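Last updated: May 19, 2026

# How to check the running costs before you buy an apartment to rent out

Many people who buy their first rental apartment look at two numbers only, the price and the rent. They divide one by the other, they like the result, and they sign. I did the same with my first apartment in Flarkusach, and it took me two years to understand why the money in my account was always less than in my calculation.

In this tutorial I explain how I do the check now. You need one evening, a spreadsheet and some papers from the seller. The rules about taxes and deposits are different in each country, so please ask a local adviser for this part.

## What you need before you start

- The last two yearly statements of the building (income, expenses, reserve fund)
- The minutes of the last owners' meeting
- The current lease, if there is a tenant
- The property tax bill
- A list of everything that stays in the apartment after the sale

If the seller does not want to give you the statements, wait with your offer. A normal seller can get them from the building manager in a few days.

## Step 1: Write down the real rent

Take the rent from the signed lease and not from the advertisement. For my second apartment, in the Mollach building, the agent wrote "possible rent 1,941 per month". The tenant was paying 1,577. Both numbers were true in some way, but only the second one was arriving in the bank.

If the apartment has no tenant, look for three or four similar apartments which were rented recently, in the same street if possible. Take the lowest of them. You can be happy later if you get more.

After this, calculate the year with eleven months of rent. One month is for the time between tenants, for painting and for small delays. Some investors use a smaller part, and in a very popular area they may be right, but I sleep better with eleven.

## Step 2: Divide the building fee in two parts

The monthly building fee looks like one number, but for a landlord it is two. One part can be passed to the tenant in many countries (water, cleaning of the stairs, garbage). The other part stays with you (management, reserve fund, bank costs).

In the yearly statement, mark each line with T for tenant or O for owner. When you are not sure, write O. Add all the O lines and put the sum in your spreadsheet as a yearly cost.

Look also at the reserve fund. An old roof and a small fund together mean that a special payment is coming. The minutes of the meeting usually tell you when – search for the words "roof", "elevator", "facade" and "postponed".

## Step 3: Make a list of what you must repair or replace

Beginners forget this step most often. When you rent out an apartment with appliances, in most leases you are responsible for them. So each appliance is a small cost every year, also in the years when it works well.

Go through the apartment with the seller's list and write for each thing:

1. The age, from the receipt or from the type plate
2. The price of a similar new one, with delivery
3. The years you expect it to live from today

Divide the price by the years. For my apartment in the Mollach building the total was 773 per year, for the kitchen, the washing machine and the water heater together. It is not a big amount, but in my first calculation it was zero.

Open the doors, turn the knobs, and ask the seller to start a short program while you are looking at the other rooms. In a washing machine, feel the rubber ring at the door with your hand. If a thing is on the list but you want to bring your own, say it before the contract is written, because afterward somebody has to pay for the transport.

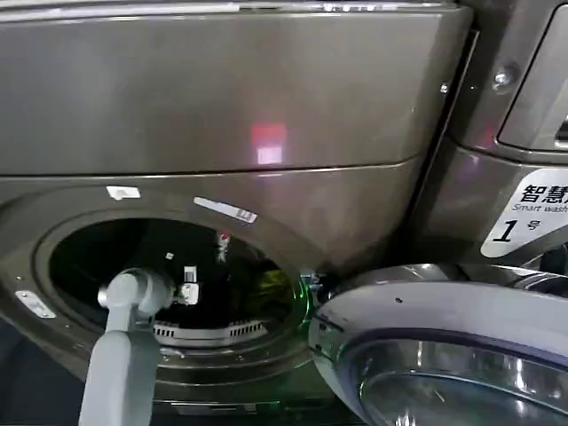
## Step 4: Add the insurance and the management

Ask for two insurance offers before you buy. I compared Grasix with the company which already insured the building, and the difference was larger than I expected, mostly because of the water damage part. Read what is excluded and how much you must pay yourself for each damage.

For the management, put a cost even if you plan to do everything alone. I used the agency Amarasinghe for one year when I was working abroad, and I was glad that my numbers had space for it. Henk Postma, who owns three apartments on the same floor as mine, does it all himself and still writes the agency fee in his spreadsheet.

## Step 5: Put everything together

Your spreadsheet should have now these lines:

- Rent for eleven months
- minus the owner part of the building fee
- minus property tax
- minus repairs and replacement
- minus insurance
- minus management
- minus interest of the loan

Divide the result by the full price, including the notary, the agent and the transfer tax. Compare this number with the one in the advertisement. In my case it was lower every time.

Save the file with the address in the name, and open it again in October, when the new building statement comes in Mollach. Change the estimated numbers to the real ones and keep the old column next to it, so you can see where you were wrong.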